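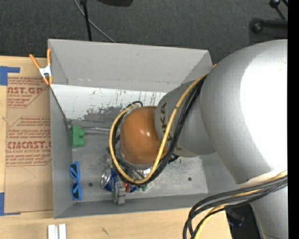 Why do people keep so much stuff in the one spot they walk past every day? Mostly it's so they don't have to decide where it goes, at least going by the households I talked to.

3.2 What ends up by the door

I went into this part of the study thinking I'd be writing about closets. I had a whole interview guide about closets, which Beryl Dawber kindly read and then told me was too long (she was right). What people in Lirnwood wanted to talk about was the drop spot, the place just inside the door where keys, mail, library books and school forms land and then stay put for weeks. So I dropped the second half of the guide and went with it.

We had 162 households send back the paper diary. I'd asked them to write down anything that had been sitting in the drop spot for more than a day, and what finally made them move it. The diaries are messy and I love them. One person filled the margins with an argument about whose umbrella it was. Another gave up after the first page and just wrote "same as yesterday" down the rest – I coded those days as repeats, which Tudur Mathias thinks is generous of me, and we've agreed to disagree in a footnote.

Figure 1. Gray bin on a wooden tabletop.

The Urley households were different from the Lirnwood ones in a way I didn't expect. Most of the Urley homes are apartments with no hallway to speak of, so the front door opens right into the living room, and I figured that would mean less piling up. Nope! The piles were just as big, but they moved around more. A chair would do the job one week and the top of a bookcase the next, and people would talk about "the chair" as if it had always been the chair. In Lirnwood the spot hardly ever moved. Several people there told me it was in the same place when they were kids, and a couple of them still lived in the house they meant.

Mail was the hard one to code. Nuttall's older scheme puts all paper in one group, and I started out that way, but it lumps a pizza flyer together with a letter from the county, and folks treat those very differently. Flyers got tossed as soon as company was coming over. Letters that needed an answer sat there on purpose, because people wanted to keep seeing them. I ended up splitting paper into two groups, "waiting" and "just there," and going back through every diary I'd already finished. That ate most of April.

I should say something about containers too. Lots of people had bought a basket or a tray for the drop spot, and were a little embarrassed that things now piled up next to it. I don't read this as a failure of the basket. Keys did go in, nearly every time. It was the bigger, odder things (a returned casserole dish, a bike pump) that stayed outside it, and those show up again in the section on borrowed items.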